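Grip faults on the shoe task: what we found

If you have been on the demonstration bench at Stotness this month you will already know that the shoe task was stopped for part of February. Several people at Preston have asked why, so the whole thing is set down below.

The task is a short one. The operator picks up a pair of clogs with the two hand-held grippers and puts them on the rack, and the recordings go to Plavley for training.
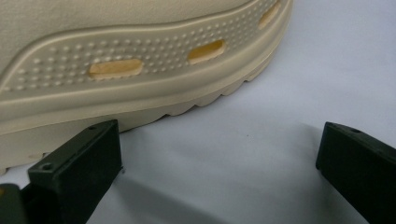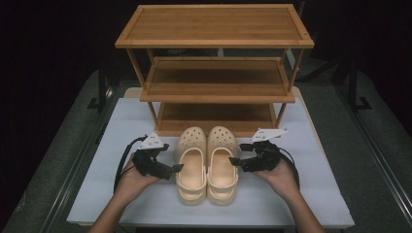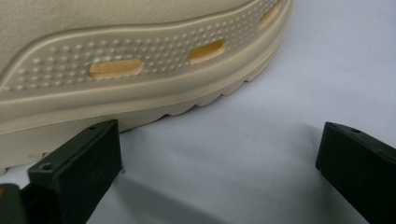
Clogs at the Stotness bench, from the two kinds of view we record.

Jhun Dizon was the first to notice a problem. He was checking a batch before it went out and saw that in some recordings the gripper was logged as fully open while the shoe was plainly being lifted. He put it down to a slow reading and marked the files. The next batch had more of them, always from the left hand, and he stopped the bench the same afternoon.

We went back through the 3790 recordings made since the last service. The fault was in 424 of them. They have been taken out of the set and will not be used. Plavley had already started a training run with some of these files in it, and that run has been scrapped.

The cause was the cable. Each gripper is powered and read through a single lead, and on the left unit the lead had been bending sharply at the point where it enters the body. The outer cover looked fine. Inside, one of the signal wires had broken and was making contact only in certain positions of the wrist. When contact was lost the software did what it was written to do, and filled the gap with the resting value, which is "open". No warning came up, so the operator had no way of knowing.

Aurelio Salcedo found the break by moving the lead by hand with the readings up on the screen. It took him most of a morning, as the signal kept coming back as soon as the lead was let go. He has asked us to say that he changed the wrong part first — a perfectly good sensor — and that the old one is back in the spares drawer with a label on it.

There is a safety side to this too. The same lead carries power, and the damaged one had grown warm near the bend. No one was hurt and nothing was burnt, but Jonalyn Layug has entered it in the accident book as a near miss. She was using the left gripper in the last session before the bench was stopped and remembers the handle feeling warmer than usual. She thought it was her own hand. Please report that sort of thing, even if it seems too small to bother with.

These changes are now in place:

Both leads have been replaced and fitted with a longer sleeve where they enter the gripper. The right one was sound but was the same age.

Leads will be changed after every 900 recordings, whether or not they show any wear. The count is kept on the sheet by the door.

A lost signal now stops the recording and sounds a tone. Ottó Lakatos wrote the change and has tested it at Stotness. Preston will get it with the next update, and until then should check the readings by hand at the start of each session.

Leads are to be hung up after use. Please don't wind them round the handle.

The bench at Wiriya uses the older grippers with a different plug and is not affected, though Mark Anthony Dizon is going over the leads there anyway. If he finds anything we will put it in the next issue.

The shoe task is running again, and the lost recordings are being made up in the 2 pm session. Anyone trained on the hand-held grippers who can take a turn should speak to Jhun.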